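Home | Kitchen | Laundry | Workshop | Contact

Caring for Everyday Glassware
Pritura Household Advice Service

Cloudy glassware is most often the result of mineral deposits. Residents of the Pevham district, where the water is hard, are advised to proceed as follows.

Mix 100 ml of white vinegar with 300 ml of warm water. Soak each glass for ten minutes, rinse, and dry with a lint-free cloth.
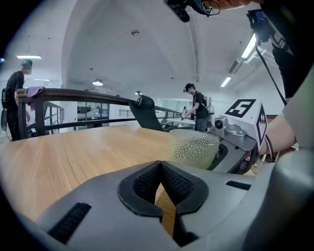
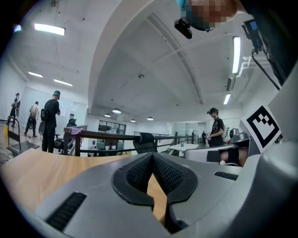

Textured glass cup on a wooden tabletop (first photo).

Raised patterns hold residue and should be cleaned with a soft brush. Hand-painted or gilded pieces should not be soaked in vinegar. Glasses should be stored upright, as rims chip easily.

This site uses cookies. By continuing to browse, you accept our cookie policy.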